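# Deposit dispute -- landlord says we agreed to the deductions, we didn't 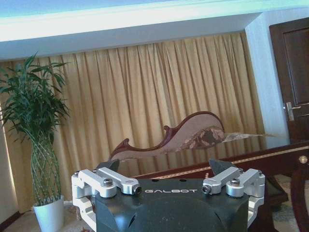
*Photo: Gaspard Picard*

**tinroof_tess**

Hi all, long time reader, first time posting, sorry if it's in the wrong bit. I moved out of a flat in Illeck in May after nearly three years. Two-bed, top floor, let through an agent called Prillidthorpe. The deposit was £741 and they want to keep £311 of it.

What they've listed is cleaning of the oven and extractor, a "carpet treatment" in the back bedroom, and £50 for a missing key to the bin store. I'll hold my hands up on the key, I've looked everywhere and I think it went out with an old coat. The rest I don't accept at all. I spent a whole weekend on that oven (my knees still know about it) and the carpet had the same mark by the window on the day I got the place.

The bit that's really wound me up is they say I "agreed the deductions in principle" at the check-out. I did no such thing! The clerk said something like "there might be a bit for cleaning" and I said "right, OK" in the way you do when someone's talking at you and you've got a van on a double yellow. Does that count as agreeing? Can they hold me to it?

---

**Mossop**

No. "Right, OK" isn't agreeing to a figure, and you can't really agree to deductions before anyone has told you what they are. Have they got it in writing? Did you sign anything on the day?

Also which deposit scheme is it in? You should have had a certificate or at least an email at the start of the tenancy. If you're in England or Wales you can raise a dispute with them for nothing and they'll look at the evidence from both sides.

---

**tinroof_tess**

I signed a tablet. I thought it was to say I'd handed over the keys. I never got a copy of it, just a "thank you" email with a link that wants a login I haven't got.

England. I've found the scheme email, it was in my junk folder of all places.

---

**half_a_shed**

I'm going to be the unpopular one. I let out two flats and I've been on the other end of this. If you signed a check-out report and that report says "oven requires professional clean", an adjudicator may well take it at face value. You can't just say you didn't read it. I'd settle. Offer them the key money and £100 on top and get on with your life.

---

**Mossop**

Signing to say you were there isn't the same as signing to say you'll pay, though. I've seen plenty of these and the tablet signature is usually just "present at inspection". Tess needs to ask for a copy of exactly what she signed, with whatever wording was on the screen. And she shouldn't offer a penny until she's seen it.

---

**half_a_shed**

I said MAY well. And I've lost one myself over a hob so I know how it goes. All I'm saying is these things eat up weeks and people get very stuck on the principle of it.

---

**Albane Besnard**

I did inventories for a fair few years before I moved over to lettings, so a bit from that side.

What matters most is the comparison. They have to show the condition at the start and the condition at the end, and the difference has to be more than fair wear and tear. If the check-in inventory says "mark to carpet by window" then the carpet claim is in real trouble. If the check-in doesn't mention it, look for anything you sent in the first week or two. People often email a list of snags and forget they ever did it!

On the oven, look at how the check-in describes it. If it says "clean to a domestic standard" then that's all you had to hand back. They can't charge you for a professional job to get it better than you were given it.

And the deposit is your money until it's shown otherwise. It's for the landlord to prove the claim, you don't have to prove you're innocent. I find a lot of tenants get that the wrong way round and write four pages of apology.

---

**tinroof_tess**

Albane you absolute star. I've just been through my sent items and there IS an email from the week I moved in. I'd put "stain on carpet under back window, size of a saucer, also the bathroom blind is broken". The agent even replied, "noted, thanks". I'd completely forgotten -- I only remembered being cross about the blind.

Haven't found the check-in inventory yet. I think it was a paper one. There's a box.

---

**Mossop**

There's always a box.

That email is gold. Save it as a PDF with the date and the reply showing, don't just forward it.

---

**nosness_nell**

Can I ask a daft one while you're all here? I'm in Nosness and my landlord never gave me any scheme details, it's been over a year. Is that the same sort of thing or do I need my own thread?

---

**Mossop**

Own thread please Nell, it's a different problem and a more serious one for your landlord. But short version, check with each of the schemes by name and postcode first. They've all got a search page. Sometimes it's been protected and the agent was just useless about telling you.

---

**half_a_shed**

OK, with that email I take back what I said about the carpet. I'd still pay the bin store key. £50 seems steep for a key but if it's one of those security ones you can't get cut on the high street it might be fair. Ask for the receipt.

---

**Albane Besnard**

Yes, ask for the receipt or an invoice. They can claim what it cost, they can't make a bit on top. Same goes for the carpet and cleaning, actual invoices if the work's been done, quotes if not.

I'd disagree on one thing above. I don't think it hurts to say straight off that you accept the key. It makes you look reasonable and they should then release whatever isn't in dispute while the rest is looked at. Just be very clear in the wording that it's the key only.

---

**Mossop**

Fair enough, I can live with that. Key only, in writing, subject to seeing what it cost.

---

**tinroof_tess**

Right, I've drafted this, tell me if it's too stroppy:

> I did not agree to any deductions at check-out. Please send me a full copy of the document I signed, the check-in inventory and invoices for each item claimed. I accept the reasonable cost of replacing one bin store key. I do not accept the cleaning or carpet charges. Please return the undisputed part of my deposit now. If we can't settle the rest I will ask the scheme to decide.

My sister wanted me to put in something about the mould but I think that's a separate moan.

---

**Albane Besnard**

Not stroppy at all. Leave the mould out. I'd attach the carpet email now so they can see what they're up against, and check the scheme's time limit for raising a dispute before you send anything, just so you know how long you can let them dither.

---

**jibrin_jo**

Just to add, Prillidthorpe did my friend's place and they backed down on the cleaning as soon as she asked for the check-in photos. Might be a different branch, mind.

---

**tinroof_tess**

Sent! Scheme deadline's in my phone with an alarm on it. Off to look in the box.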